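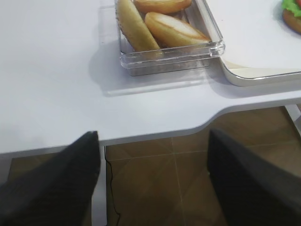 Ticket: Roll station, arm stops with "no grip" after a few picks
Site: Kwok training kitchen, back bench
Opened by: Yu-ting Wu
Assigned to: Gaspard Arnaud, Prumudetti support
Opened: Nov 26, 2018
Priority: Normal
Status: Closed, one follow-up open

Yu-ting Wu wrote:
The arm at the roll station keeps stopping with "no grip" when it should be moving a roll from the clear box to the tray. It will do a few without trouble and then the fingers close and the message comes up. If I press Resume it carries on until the next one. Over 55 stops since we changed to the new boxes, going by the log. Before that we hardly had any.

I have restarted the controller and wiped the fingers. No difference.

The other thing is staffing. The plan was that one person could look after this station and the packing bench together. At the moment whoever is on packing has to keep walking back to press Resume, so in practice we have put a second person on again. People are fed up with it and the packing bench is behind.

Gaspard Arnaud wrote:
Thanks. Could you send me the following:
Software version on the controller (Settings, then About)
Finger closing force
The container profile in use
The log export for the last full shift

Please don't change the force for now. I'd like to see it as it is.

Yu-ting Wu wrote:
Jutik controller software is the May release. Closing force is 200. Container profile says "Gillen shallow". Log attached.

I didn't know there was a container profile. Is that something we should have changed when the boxes came in? It isn't on the start-up card.

Gaspard Arnaud wrote:
Yes, it should have been changed, and no, you weren't told. The profile tells the arm where the walls are and how high the rim is. "Gillen shallow" is for the old low trays. With a clear box the wrist camera also has a harder time finding the wall, so it relies on the profile more.

Looking at the log, nearly all the stops are on rolls lying against the side wall or partly under another roll. One finger comes down on the rim, or the roll, and the grip closes on nothing. Rolls in the middle are picked normally. The force has nothing to do with it.

Please try this:
1. Stop the cycle and wait for the amber light.
2. Settings, Containers, New. Name it "Clear box".
3. Choose Teach and follow the prompts. You will be asked to touch each corner of the rim with the fingertips, using the jog buttons. Go slowly.
4. Set Transparent wall to Yes.
5. Set Retry before stop to 2. It is 0 now, so every miss calls a person.
6. Save, load the profile, run a full box and watch it.

Yu-ting Wu wrote:
Did 1 to 4. At step 5 the box is greyed out and I can't type in it.

Gaspard Arnaud wrote:
You need the supervisor login for that one. I have given your account the right. Log out and in again.

Yu-ting Wu wrote:
That worked. Ran several boxes after the teach. It missed once on a roll lying along the back wall, went up, came down at a different angle and got it. No stop.

Two questions from the team. First, do we have to teach it again if the box gets knocked? Second, a couple of people had been straightening the rolls by hand so the arm could reach them, and want to know if they should keep doing it.

Gaspard Arnaud wrote:
A small knock is fine, the camera finds the box again at the start of each cycle. Teach again if you change the type of box or move the table.

On the second, please ask them to stop. Hands should not be in the box while the cycle is live, and with the new profile the rolls can lie as they fall. If one can't be reached after the retries, the arm will stop and ask. Pause, wait for amber, move the roll, Resume.

Leave it running for a few shifts and send me another log.

Yu-ting Wu wrote:
New log attached. 400 picks, no full stops. The packing bench is back to one person covering both and they say it is all right, though they'd like the buzzer louder as they can't hear it over the fans. The second person has gone back to order checking, which they prefer.

I've written the container profile step on the start-up card by hand. Can Prumudetti send a proper one?

Gaspard Arnaud wrote:
Log looks good. Buzzer volume is under Settings, Alerts. It goes up to 10 and yours is on 4.

I have asked for the card to be redone with the container profile and the retry setting on it, and a line about keeping hands out. Leaving that as the follow-up. Closing the rest.

Resolution: Wrong container profile loaded after change of box. New profile taught, transparent wall on, retry set. No parts replaced. Closing force left at 200.

Follow-up: Revised start-up card for Kwok. Owner: G. Arnaud. Open.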